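Every November I ask whether a machine can take over the tidying, and every November the answer is a firm maybe. I started this in the year I found a fork in the airing cupboard. I had put it there myself, so the bar is low.

This year's hopeful is the Plolix, from a small firm called Vastbridge. Isauro Ochoa, who works on it, was kind enough to answer my emails, including the one about socks. Socks are "a longer-term goal". They are in this house too.

What the arm is learning at present is blocks. Stars, cylinders, a cube, that sort of thing. My nephew had this nailed at 2 and wanted a biscuit for it. Isauro points out that my nephew cannot do it for 50 hours running, and I point out that he hasn't met my nephew.

Still, I get why they start there. A block keeps its shape when you nudge it. A duvet cover has never kept its shape in its life, and there's usually a pillowcase hiding in it.
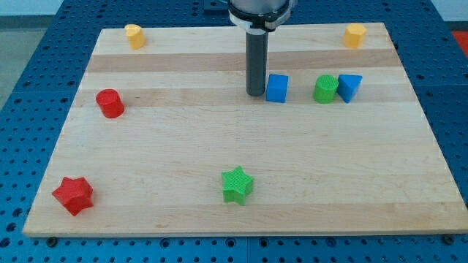
The arm at work among the blocks. No socks yet.

I asked what one would cost me and was passed to Sales, who wanted to know the size of my warehouse. I said it was a flat with a hallway. They haven't written back, so I'm off to do the washing up.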